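Coalition agreements in small councils: does anybody read them after signing?

Forum: Parties, Elections and Local Government
Wednesday group, open thread

mapleledger
2019-10-09

Good evening to all. English is my third language, so please be patient with my sentences. I am writing a short paper for an evening course about coalition agreements at the local level. My case is Kirneck, where two parties and a citizens' list signed an agreement in August. The text has six pages. In the same region there is Gesden, where the agreement is much longer and has an annex for every department.

My question is whether the length of the agreement tells us something about the trust between the partners. In the national literature I often find the idea that a long text means low trust: each partner wants to write down everything so that the other cannot escape. But in Kirneck the partners do not trust each other very much, and still the text is short. I would be grateful for opinions, also from people who have sat in such negotiations.

oldwardmap
I would be careful with the length. Pages depend on the font and on who types. If you want to measure something, count the commitments. By commitment I mean a sentence which says what will be done and by whom. "We will support our villages" is not one. "The bus subsidy will be kept until the end of the term" is one.

mapleledger
Thank you, that is useful. I have started to do it this afternoon. In the Kirneck text the part about roads is the most precise. There is a sum for the resurfacing of the lane to Sayce and it says which office must report on it. The part about housing has almost no verb in the future tense, if I can say it like this.

tern_and_tide
Roads are always precise. Everybody can see a road. With housing a party can wait three years before the voters notice that nothing was promised.

oldwardmap
I do not agree with "always". In my municipality the road part was one line and the school part was four pages, and the reason was simply that the negotiator of the junior partner was a teacher. I think we put too much strategy into these documents. Sometimes a person writes about what this person knows.

tern_and_tide
But who chose the teacher as negotiator? The party did. That is also strategy.

oldwardmap
Or she was the only one free on Saturday mornings. You have never been in a local party with 300 members on paper and six in the room.

mapleledger
Please, both arguments are good for me. I spoke by telephone with Revathi Shenoy, who was in the room in Kirneck for the citizens' list. She gave me permission to write her name. She told me that the first draft was long, and that they cut it because the big party wanted to vote on it in one evening. So the short text came from the calendar of the big party. I do not know how to put this in a theory.

quietquorum
You can put it under bargaining costs. The party which calls the members' meeting decides how much text is possible. It is a form of agenda power. I would look at whether the cut paragraphs belonged more to the small partners.

mapleledger
They did, according to her. I have not seen the first draft, so I must write it as her account only.
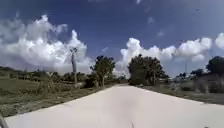 Can the small partner go to court if the coalition agreement is broken?

In most systems it cannot, as the agreement is a political promise between parties and has no legal force; the small partner can leave the coalition or make the breach public.

tern_and_tide
I took these two lines from the handout of my own course, because I think they belong in this thread. The strength of the text depends on the threat to leave. In Kirneck, can the citizens' list really leave? If the two parties have a majority without it, the agreement is only polite paper for them.

mapleledger
The two parties together are one seat short. So the list is needed. But there is also an independent councillor who votes often with the mayor, and then it is not so clear any more.

quietquorum
Then this is your real variable. A pivotal partner with a substitute nearby is hardly pivotal. I would make a small table with both councils: who is needed, who could replace them, and how precise are the commitments for each partner.

itel_reader
Hello, I am new here. I live in Itel, very near to Gesden, and I have followed the council there for some years. I must say something for the long agreement. It has an annex for every department, yes, and the newspapers laughed about it. But when there was a quarrel about the swimming hall, both sides opened the annex and read it aloud in the meeting. The quarrel was finished in one evening. For me the long text was a service to the partners, and it was not a sign of bad trust.

oldwardmap
One quarrel finished. How many started because of the annex? A very detailed text also gives you many more things to break.

itel_reader
That is fair. There was a bad month about a sum of 1,450 for a playground fence. It was in the annex as 900 and nobody could say who had approved the difference. The junior partner did not come to two meetings for it.

tern_and_tide
Two meetings for a fence!

itel_reader
It was not about the fence, I believe. They had lost the vote on the library before it.

quietquorum
mapleledger, this is very good material if you can find the minutes. The playground would show the partners using the agreement as a place to punish each other for something outside of it.

mapleledger
I will ask for the minutes of Gesden tomorrow. Does somebody know if I must write to the clerk, or if they are on the website?

itel_reader
The newer ones are on the website, under "Sessions". For the older ones you write to the clerk. She answers quickly, but she wants to have the date of the meeting, so look first in the newspaper archive.

oldwardmap
And please count the commitments before you read the minutes. Otherwise you will start to find precise sentences only where you know there was a quarrel later.

mapleledger
I have understood. First the counting, then the minutes. I will come back with the table for both councils, and I hope you will then tell me what is wrong with it.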